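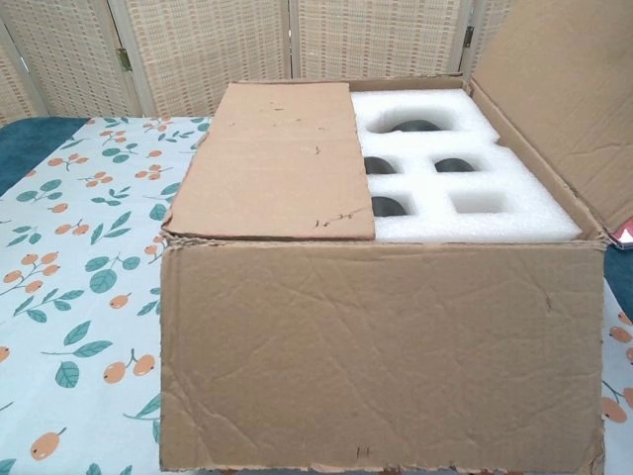
Protective packaging for fragile tableware is usually judged at the end of its first journey, when the parcel is opened and the contents are found to be whole or broken. This report considers a longer period of use. It examines whether a packing system intended for one delivery can serve a household or a small hire business over repeated cycles of packing, storage and return, and which parts of that system decline first. The type of packaging studied combines a corrugated cardboard box with a white foam insert, cut with rectangular recesses into which the individual pieces are seated. In the box considered here, four dark rounded objects occupy four of the five recesses, and the one at the front right is empty. A flat sheet of cardboard lies over the left half of the opening, and the front wall is already wrinkled and creased along its surface. These three matters – the empty recess, the separate sheet and the condition of the wall – correspond to the three main sections of the report.

1. Background

The project was carried out as part of the second-year module in Packaging and Product Handling. The brief was set jointly with Budska, a tableware hire service which supplies stoneware to small events and receives it back after use. Budska had recorded a steady number of chipped rims among returned pieces, although very few pieces were damaged on the outward journey. The outward packing is done by trained staff at a bench. The return packing is done by the customer, often late in the evening and on whatever surface is free.

The service buys its boxes from one supplier, Brarnden, and its foam inserts from another, Buzatu. The two components are specified separately. The box is ordered by its outside dimensions and board grade, and the insert is cut to suit the inside. No written instruction had been supplied to customers at the time the project began.

2. Aims

The aims agreed at the start of the project were as follows.

To establish how customers repack stoneware when given the original box and insert but no instruction.

To record the condition of the box and insert after repeated use.

To recommend changes that would not require a new design of box or a new supplier.

The project did not include drop testing. The department's test rig was in use by another year group during March, and it was agreed that observation and inspection would give enough material for a report at this level.

3. Method

Two methods were used. The first was an inspection of returned boxes in the Budska store. A total of 206 boxes were inspected as they came in, before any piece was removed. For each box, the inspection sheet recorded the state of the walls, flaps and base, the state of the foam, the position of the cover sheet and whether each piece was correctly seated. Boxes that had been wetted or crushed beyond use were noted and set aside, and were not given a score.

The second method was a series of packing sessions held in an ordinary domestic setting. Participants were given a box, an insert and a set of pieces, and were asked to pack them for collection. They worked at a dining table covered with a cloth, which was considered closer to the real conditions of return than a laboratory bench. Participants could ask for tape but were not told how much to use. The observer did not comment during packing.

Condition was scored on a simple scale of sound, marked and failed. Creasing on a wall was scored as marked if the wall still stood upright when the flaps were open, and as failed if it did not. Small scuffs and a worn lower edge were recorded but did not lower the score, as they were found on almost every box that had been out more than once.

4. The foam insert

The insert performed well throughout. The foam kept its shape, and the walls between recesses were rarely torn. Where tearing was found, it was normally at a corner, where a piece had been pulled out at an angle. Participants described the insert as easy to understand. The recesses show where each piece is to go, and no participant attempted to place a piece anywhere else.

A different difficulty arose when the set was incomplete. Hire customers do not always return every piece together, and a recess may be left empty. In the packing sessions, participants who had an empty recess treated it in one of two ways. Most left it as it was. Others filled it with paper or with a small unrelated object, such as a napkin ring or a folded cloth. Filling the recess with something soft did no harm. Filling it with something hard was less satisfactory, as the object was free to move and could strike the foam wall beside a full recess.

The inspection supported this. Hard objects left in empty recesses were the most frequent cause of marks on the foam. An empty recess left alone was associated with no particular damage, provided that the pieces next to it were pushed fully down. It is therefore recommended that customers be told plainly to leave an empty recess empty.

The depth of seating deserves a further note. A rounded piece which sits low in its recess, with only the curved top showing, is held by the foam on all sides. A piece which rides high bears on the cover sheet when the box is closed. Several participants did not press the pieces down, and explained afterwards that they had been afraid of breaking them.

5. The cover sheet

The cover sheet is a flat, loose piece of cardboard intended to lie between the insert and the closed flaps. It was the part most often misused. In the store inspection it was found folded, placed under the foam, or missing altogether. In the packing sessions, some participants took it for waste and put it to one side – one group used it to rest their tape on.

The sheet carries no printing, and nothing on it tells the customer what it is for. A number of the sheets inspected bore small pen marks left by staff during checking, and participants who saw these assumed that the sheet was scrap. It is recommended that checking marks be made on the outside of the box in future, and that the word TOP be stamped on the sheet in large letters.

It was also suggested by Sovska, the courier used for collections, that the sheet be fixed to one flap so that it could not be lost. The project team considered this but did not adopt it. A fixed sheet would make the flap heavier and would place more strain on the fold, which is already a weak point.

6. The box

The outer box showed wear sooner than the insert in every group inspected. The long front wall was the first part to crease, as customers tend to lean on it when reaching in. The fold of the side flaps was the second. Flaps that had been bent right back during unpacking often showed a crease across the panel as well as at the fold, and such flaps did not lie flat when closed.

Creasing alone did not make a box unfit. Many marked boxes were judged good for further use with a fresh strip of tape along the base. The team noted, however, that customers trusted a creased box less. Participants given a visibly worn box used more tape and packed more slowly, and two asked whether a better box was available. For a hire service this is a matter of presentation as well as protection.

7. Recommendations

Customers should be given a printed card, placed on top of the cover sheet, with short instructions for repacking.

The card should state that each piece is to be pressed gently to the bottom of its recess, that an empty recess is to be left empty, and that the cover sheet is to be laid flat over the whole insert before the flaps are closed.

The cover sheet should be stamped, and should no longer be used for checking marks.

Boxes should be inspected on return, and those with a failed wall or flap withdrawn. The insert may be moved to a new box of the same size without recutting.

8. Limitations and further work

The packing sessions involved a small group, most of whom were students, and their habits may differ from those of paying customers. The inspection covered returns from one store only. The team was not able to follow a single box through its whole working life, and the order in which faults appear has been inferred from boxes of different ages. A numbered label on each box would allow this to be recorded properly, and Budska has agreed to apply such labels to its next order. The inspection sheets and the draft text of the instruction card are held in the department office and may be consulted on request.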